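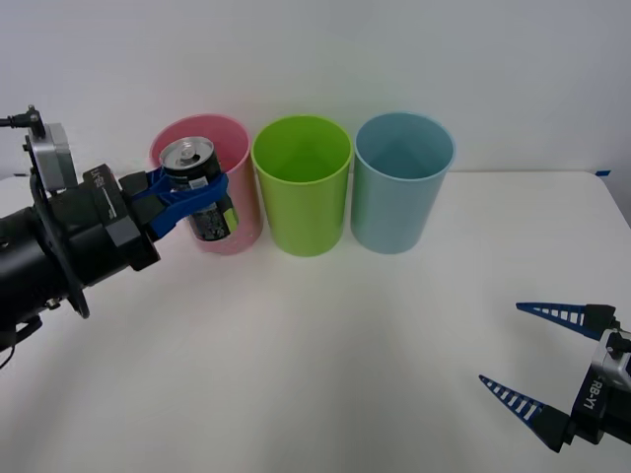 Pink, green and blue cups lined up at the back of the table.

Jobs > Writing and media > Celebrity and viral news

3 min read

Weekend writer wanted for Clekodness

If you knew about the wedding dress row before your friends did, and you had already worked out who posted it first, we would love to hear from you!

Clekodness covers celebrity gossip, reality telly and the odd things people get up to online. We're a team of nine, run from Javville by our editor Kaja Vasiliauskas, and since October our weekend traffic has been far bigger than two people can keep up with. So we're looking for a third.

You'd work Saturdays and Sundays, 10 hours across the two days, from home or from our office above the bus station. On a normal shift you'd write four or five short stories, pick the headlines and keep an eye on the comments. When something big breaks – a split, a surprise baby, a singer falling off a stage – you drop everything and get on it. 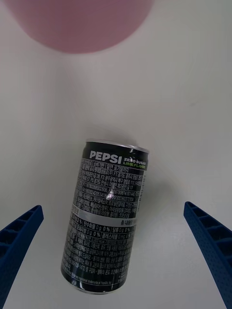
We check things before we run them, and that matters to us a lot. If a clip has been doing the rounds, you'll need to find where it came from, message the person who filmed it and ask before we use it. Ryan Naylor will sit with you for your first 3 weekends and show you how we do all that, and he's very good at it.

You don't need a degree or a press card. We'd like to see clean, quick writing and a real fondness for this stuff (no sneering at the people in it, please). A second language would be brilliant, Spanish or Cantonese especially.

To apply, send Kaja a 222-word story on anything that went viral this autumn, with a headline, plus a few lines about you. Please don't send a CV yet. Applications close on November 5, 2022 at midnight and we'll reply to everyone.

Comments

Iraís Barajas
Does the headline count towards the 222 words?

Kaja Vasiliauskas
No, headline is extra. Go wild!

Ming-te Yau
Did this job for a year and loved it. Sunday nights during the jungle shows are mad.

Wai-kit Tu
Is it open to people outside Javville? I'm two hours away by train.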